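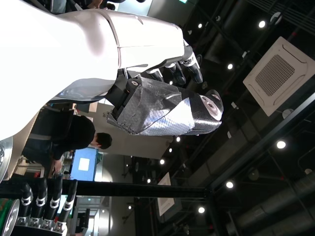 Hulline Catchment Groundwater Monitoring
Progress report, second reporting period

1. Scope of this report

This report covers work done under the Hulline grant between January and July. It follows the headings set out in the grant agreement: field network, sampling, laboratory results, data handling, spending, and work planned for the next period. The first report described the selection of sites and the agreements with landowners, and that material is not repeated.

The grant supports measurement of groundwater level and nitrate in the shallow gravel aquifer between the Govik road and the lower Kiani valley. The aquifer supplies private wells and one small public system at Govano. The purpose is to establish whether nitrate in the shallow wells follows the water table from season to season, and whether the Govano supply well draws on the same water.

2. Field network

All monitoring wells in the approved plan have been drilled, screened and developed. Well GK-4 was moved 200 feet uphill of its planned location after the original site was found to lie over an old tile drain. The change was approved before drilling. The new location is in the same gravel unit, and the drilling log shows a similar depth to the clay layer.

Pressure loggers were installed in every well by the end of February. They record water level and temperature once an hour. A separate barometric logger is kept at the Govik gauge house and is used to correct the level readings. Manual measurements with a steel tape are made at each visit as a check. Agreement between tape and logger has been within the tolerance in the monitoring plan at all wells except GK-2, where the logger drifted low through March. It was replaced in April. The March record for GK-2 has been kept in the database with a quality flag and is not used in the seasonal comparison.

Casing elevations were surveyed in May. The survey closed within the required error. Elevations in the first report were taken from the county terrain model and should be disregarded; the replacement table is in Appendix B.

Two of the wells in the lower valley stand in pasture. Cattle bent the protective casing at GK-6 in June, though the inner pipe was not damaged and the record is continuous. Fence panels have been put up at both sites at the landowner's request and at project cost.

3. Sampling

Sampling has been carried out monthly. Each well is purged at low flow until temperature, conductivity and dissolved oxygen are stable, and samples are then filtered in the field and kept on ice until delivery. The 6-hour limit between collection and laboratory receipt was met on every round but the one in May, when the Kiani bridge was closed and the route through Govik had to be used. Samples from that round were received cold but late. The laboratory accepted them with a note, and the results are reported with that note attached.

Field blanks and duplicates were collected on every round. No nitrate was detected in any blank. Duplicate pairs agreed well in the upper valley and less well at GK-5, where the water carries fine sediment for the first part of the purge. The purge at GK-5 has been lengthened, and the June and July pairs were acceptable.

Private well owners were offered a free test as part of the project. Response was strong along the Govik road and weak in the lower valley, where many houses are occupied only in summer. A second letter was sent in June with a later drop-off time at the Govano town office, and the number of bottles returned in July was higher than in any earlier month. 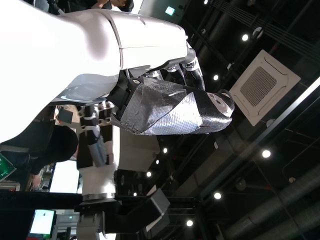

4. Laboratory results

Nitrate in the upper valley wells was low through the winter and rose in April, four weeks after the water table began to climb. The rise was largest in the two wells nearest the cropped terrace. By July both had fallen back, but neither had returned to its winter level. One summer of data is not enough to say whether this is a yearly pattern or a remainder from heavier application in the past.

The lower valley wells behaved differently. Levels there follow the river closely, and nitrate changed little over the period. Dissolved oxygen is low in GK-5 and GK-6, and some loss of nitrate by natural reduction is likely. Iron and manganese were added to the analysis from May onward to test this. The added cost is small and has been taken from the contingency line.

The Govano supply well was below the drinking water limit in all samples. Its chemistry is closer to that of the lower valley wells than to the upper ones. Chloride and bromide ratios suggest a mixture, but the ratios overlap and should not be relied on alone. A pumping test is planned to settle the matter.

5. Data handling

Level data are downloaded at each monthly visit, corrected for air pressure, and loaded to the project database after review. Raw files are kept unchanged. The review step was slow in the first half of the period — a backlog built up while the survey was under way — and was cleared in June. Monthly tables are now posted within the time stated in the agreement.

A public summary page has been set up with water level charts for each well. Nitrate results are posted by area only, in keeping with the landowner agreements. Results from private wells are sent to the owner and are not posted in any form that would identify a property.

6. Spending

Spending is within the approved total. Drilling came in under budget. Laboratory fees ran over the amount planned for the period by $1,314, owing to the extra private well samples in July. We propose to cover this from the unspent drilling funds, which does not require a change to the agreement. Travel and equipment are on plan apart from the replacement logger, which was supplied under warranty and cost only the shipping.

7. Work planned

Monthly sampling and downloads will continue at all wells. The pumping test at Govano is planned for early fall, after summer demand drops, and will run for 5 days with loggers in the supply well and the nearest monitoring wells set to a shorter interval. The town has agreed to fill its storage tank beforehand and to supply customers from the tank during the recovery stage.

Stable isotope samples will be taken from the river and from selected wells before and after the test. We also intend to repeat the conductivity survey along the river edge at low flow. The spring survey was done at high water and did not resolve the inflow zones near the Kiani bridge.

8. Matters for decision

We ask for approval of two items. The first is the transfer described in Section 6. The second is an extension of the sampling schedule at GK-2 by one month, to replace the flagged March level record with a full month from the following year. The extension can be met within existing funds and would not delay the final report.

Appendix A: laboratory results by round
Appendix B: surveyed casing elevations
Appendix C: logger calibration and tape checks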